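Working nights in Barham: Guoqing Du on sleep, food and the early bus

By Timo Rathjen
Aug 12, 2018

Guoqing Du has worked in operating theatres for most of his adult life, and for a long stretch of it he worked mainly at night. When we met in his kitchen in Barham he had been up since four in the afternoon and was eating porridge. It was nearly eight in the evening.

"People ask if you get used to it," he said. "You get used to parts of it. You get used to the dark. I never got used to the second morning, when you've slept badly and you know you've got two more shifts to go."

He keeps a notebook of his shifts, a habit he picked up from his first ward sister. Last year he worked 104 nights. The year before it was 157, and he would not do that again. "I was short with everybody at home. My daughter asked my wife if I was ill. I wasn't ill, I was tired, but she was nine and she couldn't see a difference. I'm not sure there was much of one."

The change came in January, when his department moved to shorter blocks. Staff now do three nights together and then get proper time off, where before it could be as many as seven. Du was in favour, although some of his colleagues were against it. Longer blocks meant fewer changeovers, and a few people with long drives home liked having it all over with at once.

"I understand that," he said. "If you live an hour away you think about it differently. I live 256 steps from the bus stop. My daughter counted them."

He takes the bus both ways and has done so since he fell asleep at a red light outside Farías, the bakery on the corner of his road. No one was hurt. A man behind him sounded his horn, and Du drove the last bit home with the windows down. He sold the car that spring.

His advice on sleep is simple. He goes to bed as soon as he gets in and does not look at his phone. The bedroom has a blackout blind and, over that, an old curtain. He wears earplugs on bin day. On the last morning of a block he sleeps until noon only, then gets up and goes outside, whatever the weather.

Food took him longer to sort out. For years he ate toast and biscuits from the staff room at three in the morning and felt sick on the way home. Now he cooks a pot of rice and vegetables before the first shift and takes a box of it each night. "It's dull," he said. "But I know what it does to me."

I asked about the work itself, and whether the hours change how a person does it. He thought about this for some time.

"You slow down on purpose. You say things out loud that you wouldn't bother to say in the day. Everyone checks everyone else, and you mustn't be offended by it — that's what I tell the new ones."

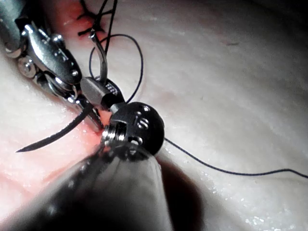
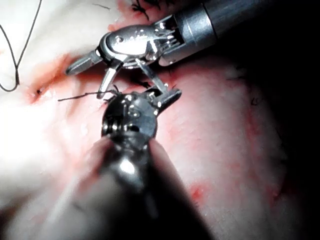 Metal instruments over pale tissue.

He has no plans to give up nights altogether. The pay helps, and he likes the people. His next block starts after his daughter's birthday, which he asked for in writing in good time.

"She wants to go swimming," he said. "In the morning, unfortunately."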